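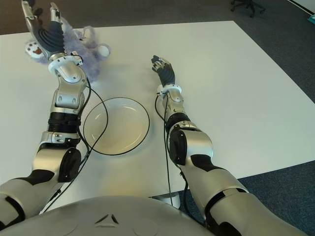

Workshop notebook, Trorkari
Thursday, June 11, 2026

Purpose of session

To work through the second half of the letters piece at performance speed, with the revised cuts, and to settle the places where the reader's voice and the recorded voice overlap. Present: Sigrún Bjarnason (performer), the director, the sound operator and the undersigned for dramaturgy.

Text

The working script now stands at almost 4000 words. The September draft contained a long passage on the voyage home, and this has been removed in full. The effect on the fourth letter is considerable. It now opens on the request for money, with no preparation, and the change of temper is heard at once. The director wishes to keep this. I have recorded a reservation: an audience which has not yet been told of the brother's debt may take the request as comic.

The first full reading ran to 71 minutes. The agreed limit is 60. Letters five and six remain the obvious place to look, as both describe the same dinner.

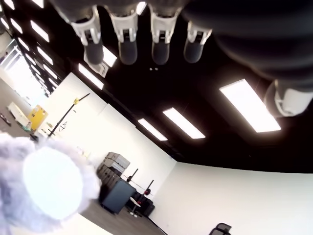 Delivery

Miss Bjarnason read the first three letters seated and the remainder standing. Seated, she tends to drop the ends of sentences, and several dates were lost. Standing, the voice carries well, but the pace rises and the dry humour of the sixth letter goes by too quickly. It was agreed that she should remain seated until the word "forgive" and rise only then.

A question was put as to whether the salutations should be spoken every time. There are 13 of them. We tried the run without any, and the letters merged into a single speech, with some loss of sense as to how much time had passed.

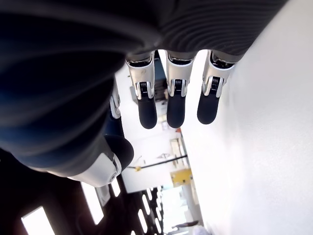
The compromise adopted is to speak the name of the recipient only, leaving out "My dear" until the last letter, where it returns in full. Miss Bjarnason asked that the page turns be used as the pause between letters and not covered by music – this was accepted for a trial period.

Sound

Cue 9 (the harbour) is too literal and has been cut. Cue 11 is retained at a lower level. The recorded voice was played through the Lusum speakers at the back of the hall, and the sound operator considers it too warm for a man writing in haste. A drier version will be made.
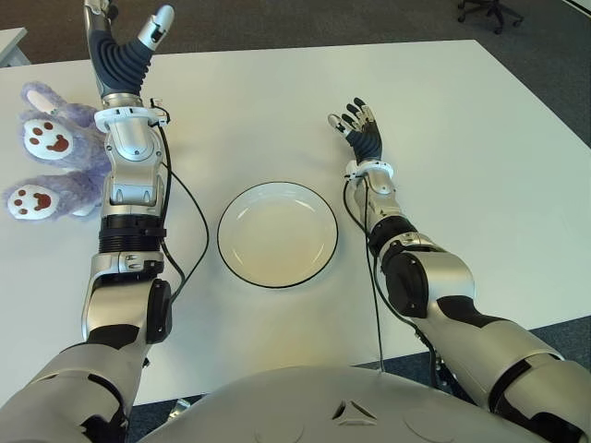
Staging of the dinner passage was discussed at length. The present script asks for a laid table, with glasses, candles and a second chair, all of which must be cleared in the dark before letter seven. I proposed that nearly everything be given up. A single round white plate on a bare white table says enough about a meal eaten alone, and it can stay in place to the end without distracting from the reading. The director is in favour, subject to sight lines from the side seats. The second chair is to be tried once more before a decision is made.

Outstanding

Revised cuts to letters five and six, to be circulated before the next reading.
Dry recording of the recipient's reply.
Wording of the programme note, in which the brother's debt might be mentioned.
Whether the final signature is spoken. Miss Bjarnason prefers that it is not. Left open.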